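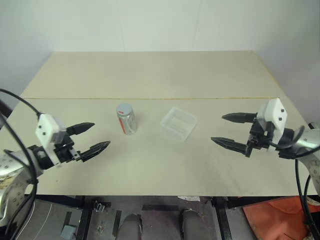
Section 5: Setting a Can in the Clear Holder

You now own a table and a holder. The holder is the part you can't find. Check the bottom of the packing box before you call Hadiza Etim at the Plenodmont parts desk, who has mailed out plenty of replacements to people who later sat on the original.

What you need

One Kuvar two-board tabletop, assembled as in Section 4
One clear drink holder
One beverage can, unopened for your first try
A soft cloth

Before you start

Run your palm over the seam between the rear board and the front board. It should feel flat. If one board sits higher, go back to Section 4 and loosen the under-table bolts 90 degrees, press down, and tighten again. Do not fix the difference with a folded napkin. We have seen the napkins.

Steps

1. Wipe the front board with a dry cloth. Scuffs are normal on a matte top and do not affect anything except your opinion of it.

2. Put the holder on the front board, open side up. It may sit square to the table or turned so a corner points at you. Both are correct, and Iveta Šimek, who drew the holder, has asked us to stop taking sides.

3. Stand the can beside the holder with a little room between them. Keep both off the seam.

4. Hold the holder by its outside walls.

5. Take the can by its upper half and lower it straight down. If it catches on the rim, lift it out and start over. Pushing harder is how cans get dents and holders get cracks.

6. Let go of the can first, then the holder.
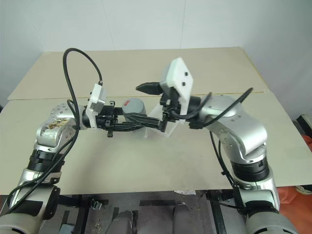 Fig. 5-2. Cup and clear holder on the beige tabletop.

Note: Clear plastic on a beige top is hard to see, especially under a ceiling light. If you lose track of the holder, crouch until your eyes are level with the tabletop and look for the edges. A strip of colored tape on one side also works, though it does spoil the look Iveta spent 17 drafts on.

Caution: Do not slide a full can across the seam. It will probably be fine -- and then one evening it won't.

Caution: Cold drinks only. The holder is not meant for soup, tea, or candles, and yes, each of those is on the list for a reason.

Cleaning

Wash the holder by hand in warm water with a drop of dish soap. Leave it upside down on a towel until dry. Scouring pads will turn it cloudy, which makes it easier to find but voids the warranty.

For leg leveling and the wall gap, go to Section 6.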